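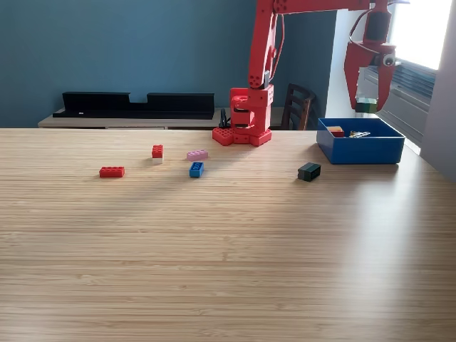 Tavo am Tisch mit Ablageschale und Steinen. Im Greifer ein dunkelgrüner Block, die Schale steht rechts am hinteren Tischrand.

Tavo — Tischroboterarm für Schulung und Labor
Wichtiger Hinweis zur Greiferkraft und zum Verhalten bei Spannungsabfall

Stand: 14.11.2019
Betrifft: alle Arme mit Firmware 4, Netzteil Ausführung A
Verfügbarkeit: lieferbar, Auslieferung bis auf Weiteres nur mit Beiblatt

Worum es geht

Der Hersteller Pakstead bewirbt den Tavo als »eigensicher im Tischbetrieb«. Wir haben diesen Satz aus unserer Artikelbeschreibung gestrichen. Bei Geräten aus der laufenden Lieferung öffnet der Greifer, wenn die Versorgungsspannung kurz einbricht. Der Arm meldet dabei keinen Fehler. Das Programm läuft weiter, fährt die Ablageposition an und verbucht einen Zyklus, obwohl das Teil längst irgendwo auf dem Tisch liegt.

Bei einem Kunststoffbaustein ist das lästig. Wer den Arm mit Glas, Klingen oder gefüllten Röhrchen betreibt, sollte den Betrieb einstellen, bis das Netzteil getauscht ist.

Was wir geprüft haben

Kornél Major aus unserer Werkstatt hat einen Arm aus dem Lager im Dauerlauf betrieben: Stein aufnehmen, anheben, zur Schale fahren, loslassen. Von 100 Zyklen mit dem mitgelieferten Netzteil gingen 8 daneben, jedes Mal beim Anheben, wenn Schulter und Greifer zugleich Strom ziehen. Mit einem Labornetzteil am selben Arm trat der Fehler nicht auf. Das spricht für das Netzteil. Ein Beweis ist es nicht, dafür müssten mehr Geräte auf den Prüfstand, und die haben wir im Augenblick nicht frei.

Pakstead führt den Fehler auf »ungeeignete Greifobjekte« zurück. Wir halten das für wenig überzeugend. Es waren Bausteine, mit denen der Hersteller selbst auf Messen vorführt, und eine glatte Oberfläche erklärt nicht, warum die Finger aktiv auffahren. Eine schriftliche Stellungnahme zum Spannungsverlauf haben wir angefordert. Gekommen ist bisher ein Prospekt.

Das angekündigte Firmware-Update

Für Dezember ist eine neue Firmware angekündigt, die den Greiferstrom überwacht und bei Einbruch den Zyklus anhält. Wir haben eine Vorabversion gesehen. Sie hält tatsächlich an — allerdings erst, nachdem der Greifer aufgegangen ist. Damit wird der Fehler gemeldet und sonst nichts. Wir raten davon ab, das Update als Ersatz für den Netzteiltausch zu betrachten, auch wenn es im Begleitschreiben so klingt.

Zum Not-Halt

Der Not-Halt am Bedienteil trennt die Versorgung vollständig. Der Arm sackt dann ab, und der Greifer gibt das Teil frei. So steht es auch im Handbuch, wenn auch im Anhang und ohne Warnzeichen. Hände gehören deshalb während des Betriebs weder unter den Ausleger noch in die Ablageschale. Eine Haltebremse ist für den Tavo nicht erhältlich. Auf Nachfrage hieß es, sie sei »in Planung«; dieselbe Auskunft haben wir schon zum Vorgängermodell bekommen.

Sofortmaßnahmen für Betreiber

Netzteil prüfen. Ausführung A ist am Typenschild auf der Unterseite vermerkt. Ausführung B ist nach unserer Kenntnis nicht betroffen.
Beschleunigung in der Steuerung auf die unterste Stufe setzen.
Hubhöhe über der Tischfläche so gering wie möglich wählen.
Keine Verlängerung und keine Mehrfachsteckdose verwenden.
Zyklenzähler nicht als Nachweis für abgelegte Teile verwenden, Schale von Hand kontrollieren.

Tausch und Rückgabe

Netzteile der Ausführung A tauschen wir kostenlos gegen Ausführung B, solange der Vorrat im Lager Tunden reicht. Bitte nur das Netzteil einsenden, den Arm behalten. Schulen und Ausbildungsstätten werden zuerst beliefert. Wer den Arm lieber zurückgeben möchte, kann das auch nach Ablauf der üblichen Frist tun, sofern er vollständig ist und keine eigenen Bohrungen hat.

Technische Angaben

Bezeichnung: Tavo, Tischausführung
Bestellnummer: 4000
Greifer: zwei Finger, elektrisch
Haltekraft im stromlosen Zustand: keine
Haltebremse: keine
Lieferumfang: Arm, Bedienteil, Netzteil, Handbuch, Beiblatt Sicherheit
Angabe des Herstellers zur Wiederholgenauigkeit: von uns nicht bestätigt, daher hier nicht aufgeführt

Zubehör

Netzteil Tavo, Ausführung B
Ersatzfinger, Paar
Schutzhaube Cáceres für Tischaufbauten, mit Türkontakt (der Türkontakt löst den Not-Halt aus, siehe oben)

Rückfragen zum Tausch bitte schriftlich an die Werkstatt, mit Seriennummer des Arms und einem Foto des Typenschilds am Netzteil.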